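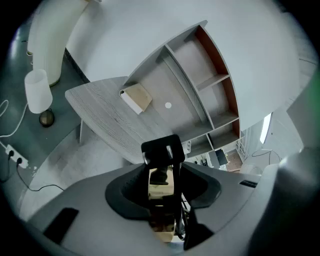

3.2 Participants and procedure

Players were drawn from two women's volleyball clubs, Giline and Skonen, which play in the same regional league and share a training calendar. A player was included if she had been with her club for at least one full season and had no shoulder or knee injury at the start of preseason. The final sample was 27 players. Liberos were kept in the sample but left out of the analysis of attack errors.

Each club was followed over 10 league matches. We recorded 168 service rotations in which the receiving team had lost the previous two points, and these form the main data set. Rotations interrupted by a substitution were coded separately, as the break in play gives the receiving team extra time to regroup. Time-outs were treated the same way, following the coding rules in Kahraman and Radebe.

Two raters coded every rotation from match video. The first rater was a former setter and the second had worked as a line judge. Neither knew the final score of the match while coding. Where they disagreed on the quality of a first pass, the clip was set aside and reviewed by a third person at the end of the week. Most of the disagreements concerned passes that were high enough to play but pulled the setter off the net - a type of ball that the original scale by Colombo does not place clearly in either group. We scored these as medium passes.

Players also filled in a short nervousness questionnaire before warm-up. The forms were handed out by the assistant coach and collected before the teams went onto the court. One away match in December started late, and the Skonen players completed the form well ahead of the first serve. We kept these answers but repeated the analysis without them.

3.3 First-pass quality after lost points

Figure 2 shows first-pass quality by position in the rotation. Passing was weakest when the outside hitter had to receive in the back left and then attack on the same play. This held for both clubs, though the drop was smaller for Giline, who often moved their libero across to cover. Scores on the questionnaire were only weakly related to passing in the first set and showed no clear relation after that.

Figure 2. First-pass quality by rotation position, both clubs, all sets.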